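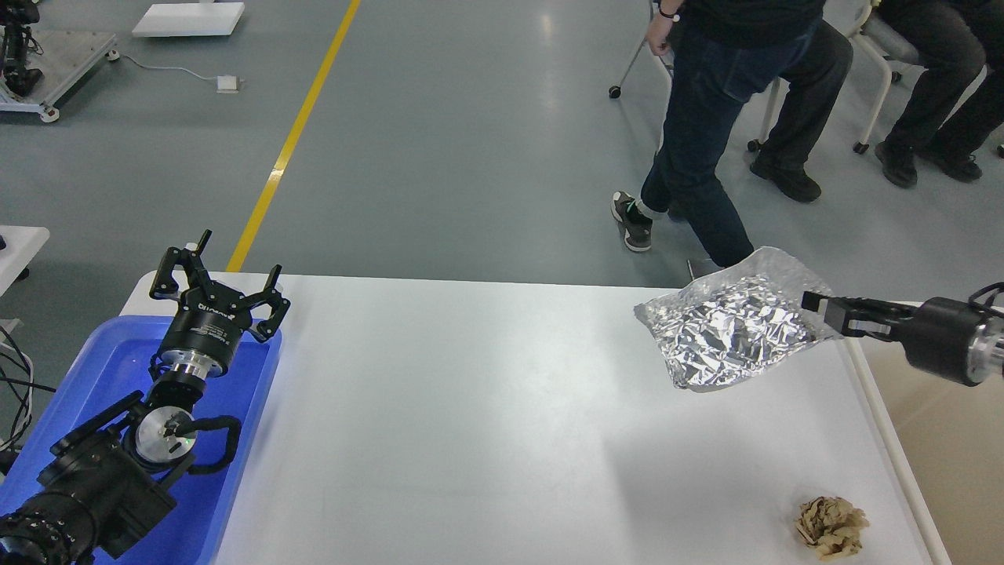
The sorting table at Filtgate, with a foil bag, a ball of tan paper and the blue tray.

Filtgate Packaging Sort: progress report to the Stadora Fund
4/27/19

Summary

The second half of your grant has gone mostly on rubbish, as promised in the application. We are on schedule with the sorting and on budget with everything except gloves. The written guide is behind, and there's more on that below.

What we set out to do

You gave us money to find out what people at the Filtgate site throw away at lunch and in the afternoon, and whether clearer rules would get more of it into the right place. The target was 100 sorting sessions by the end of the grant. We have held 91. The remaining nine are booked, and the table is ours for all of them, following a frank exchange with the people who had it down for a cake sale.

The table

We asked for a plain white table and we got one, with a raised rim down one side. The rim has earned its place. Balled-up paper rolls, and before the rim a fair share of our sessions went on looking under chairs. The matte top is easy on the eyes, and foil shows up well against it. Blue trays take the sorted items. We'd like deeper ones next time, but these were in stock.

What we have learned about foil bags

Foil bags are the hard part of this project and we underestimated them. They look like metal and they crumple like metal, so people put them in with the cans. Many of ours are plastic with a thin shiny layer, and Mazza, our waste contractor, doesn't want them in the cans at any price. We now keep them in a pile of their own. The pile is large. Our colleagues eat a great many chips.

The test we teach is to scrunch the bag and let go. If it springs back open, it goes in the foil bag pile. If it stays scrunched, it gets a second look. People remember this one, possibly on account of the noise.

What we have learned about paper

Clean tan paper is fine and Mazza will take it crumpled. Paper with grease on it is not fine. The line between the two has produced more argument than any other subject in this project, including the budget. Our current rule is that if you can see through the greasy patch, it goes in the general bin. Trolten, the smaller site, uses a stricter rule and is quietly smug about it.

Spending

The money for trays is spent. Gloves ran over by 30 dollars, which we have covered from the tea fund. We printed 200 rule cards in February and then changed the foil rule, so there is now a sticker on each card. We'd prefer not to discuss how long the stickers took.

What is late

The guide should have reached you already. The paper section is finished, the foil section has been written twice, and the section on cups consists of a heading. We expect to send a full draft with the final report.

Requests

We are not asking for more money at this stage. We would like your permission to move what is left in the travel line, since the travel has been mostly across the parking lot, into deeper trays and a second printing of the cards.

Submitted by the Filtgate sorting team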